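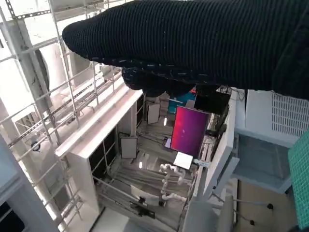 Slotted strut framing, and whether to take it with us or leave it. We move to the Rondley unit in August and I'm listing what goes. The lengths at ours are light grey with plenty of crossbars, so they look like a ladder. The big white enclosure is staying whatever happens. There are thin cables along the inside walls and two small lights in it, and I'm not unpicking that. The strut I could have down in an evening. Is it worth the van space?
Posted by nekent_bench, 7.40 pm

adebisi37
Take it. New strut is dear and the old stuff bolts up the same. Bag the nuts with the length they came off.

Endier
Disagree. We moved 600 miles with ours and half of it never went back up because the new ceiling was lower. Sell it and buy what fits.

nekent_bench
The ceiling is higher at Rondley, so that isn't a worry. My other question is the small table with the green cutting mat on top.
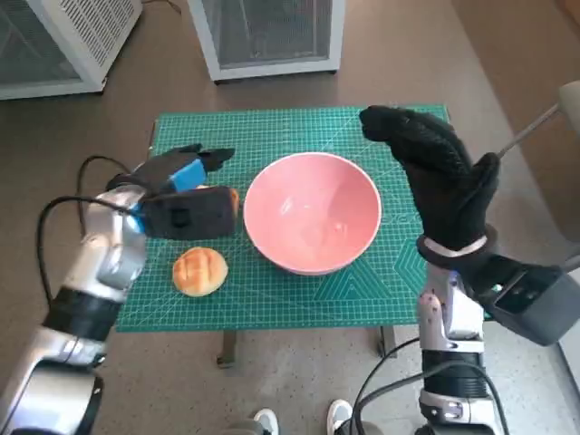

It's a decent size and the mat covers the whole top, so I'd like to keep the two together. Can the mat be rolled for the van?

Endier
No. They curl and stay curled. Flat, between two boards.

adebisi37
I've rolled one loosely for a day and it was fine. Not overnight in a hot van though.

Endier
Yours must be thinner than mine. Mine took 5 weeks under books and still lifts at one corner.

nekent_bench
Flat it is, then. The pink bowl can go in the kitchen box with a tea towel in it.
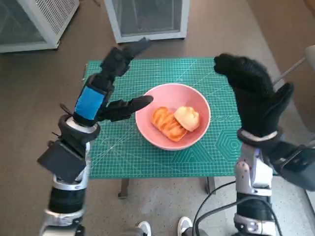 The buns won't need packing, they'll get eaten first. That leaves the strut. I've had one offer for it, but it's low.

adebisi37
How low?

nekent_bench
Less than the van hire.

Endier
Then keep it. I still wouldn't roll the mat.

Thread viewed 1,523 times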